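4. グリッパー比較試験の準備と手順

この章では、Wuslow製の平行二指グリッパーとSkotach製の三指グリッパーを同じアームに付けかえて、比較する方法を説明します。コントローラーはPrendergast、記録用ソフトウェアはUvdenを使います。アームの据え付けと原点合わせは、第2章と第3章で終わっているものとします。

4.1 はじめる前の確認

(1) コントローラーの主電源を切り、表示が完全に消えるまで待ちます。

(2) アームの先端に残っている古い両面テープやほこりをふき取ります。アルコールを使った場合は、乾いてから次に進んでください。

(3) 取り付け面のピンが曲がっていないか、指で軽くさわって確認します。

(4) 記録用のパソコンに3000 MB以上の空きがあることを確認します。足りないと、Uvdenは警告を出さずに記録を止めることがあります。

注意:非常停止ボタンは、試験をする人の手が届く場所に置いてください。机の下に置くことはやめてください。

4.2 グリッパーの取り付け

(1) グリッパーの矢印をアームの矢印に合わせて、まっすぐに差しこみます。

(2) 四本のねじを対角の順番で仮じめします。

(3) もう一度同じ順番で、最後までしめます。トルクの値はグリッパーに付属の説明書にしたがってください。WuslowとSkotachでは値がちがいます。

(4) 信号ケーブルをつなぎ、余った部分をアームにそってとめます。手首を一回転させても引っぱられない長さを残します。

(5) 主電源を入れ、コントローラーの画面で「工具の選択」を開き、付けたグリッパーの名前を選びます。

備考:工具の選択を忘れると、前のグリッパーの長さのままで計算されます。指の先が机に当たる事故の多くは、これが原因です。交換したときは、かならず(5)まで行ってください。

4.3 コントローラーの設定

比較のあいだは、二つのグリッパーで次の値を同じにします。

待ち時間 2000(単位はミリ秒)
速度 50(単位は%)
記録の開始 グリッパーが下がりはじめる前

把持力だけは同じ数字にしても意味がありません。Wuslowは電流で、Skotachは段階で指定するからです。どちらも一番弱い値から始めて、物が落ちなくなるまで一つずつ上げてください。決まった値は記録用紙に書きます。

画面にエラー732が出た場合は、開閉の範囲がまだ登録されていません。「工具の選択」の画面にもどり、「全開」と「全閉」を一回ずつ押してください。それでも消えないときは、信号ケーブルをぬいて差しなおします。

4.4 試験に使う物の選び方

箱や缶のような固い物だけで比べると、二つのグリッパーの差があまり出ません。やわらかい物、形が変わる物、表面がすべる物を入れてください。袋に入った衣類はこの三つを一度に試すことができるので、私たちはいつも最初に使います。

ただし、透明な袋は光の反射が強く、カメラから見た形が照明によって変わります。深さの画像に穴があく場合は、カメラの露出を一段下げるか、袋の向きを少し変えてください。袋の中の布の色が暗いときは、しわの反射だけが明るくなり、布のふちが見つけにくくなります。

4.5 把持の手順

(1) 物を机の上に置き、アームを待機位置に動かします。
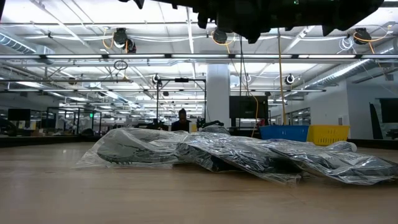 設定ガイド制作担当

(2) グリッパーが物の真上にあることを、横からも確認します。カメラの画面だけで判断しないでください。透明な袋がくしゃくしゃになっていると、高い所と低い所の差が画面ではわかりにくいです。

(3) つかむ場所を決めます。袋の端でビニールだけが広がっている所は、つかんでも布が持ち上がらないことがあります。中の布がすけて見える所を選んでください。

(4) Uvdenの「記録」を押してから、コントローラーの「下降」を押します。順番を逆にすると、接触の瞬間が記録に残りません。

(5) 指が閉じたら、待ち時間が終わるまで手を出さずに待ち、「上昇」を押します。

(6) 結果を「成功」「すべり」「ビニールのみ」「失敗」のどれかで記録用紙に書きます。迷ったときは「すべり」にして、備考の欄に様子を書いてください。

(7) 物を机にもどし、袋の形を手で軽くととのえます。完全に同じ形にする必要はありません。

注意:アームが動いているあいだは、袋の位置を直そうとして手を入れてはいけません。かならず一時停止を押してから直します。

4.6 グリッパーの交換と二回目の試験

一つ目のグリッパーで予定の試験が終わったら、主電源を切り、4.2の手順でもう一つのグリッパーに交換します。机、カメラ、照明は動かさないでください。袋がやぶれた場合は新しい袋に入れかえ、そのことを記録用紙に書きます。やぶれた袋での結果は、新しい袋の結果と分けて集計してください。

記録の保存場所と名前の付け方は、第5章で説明します。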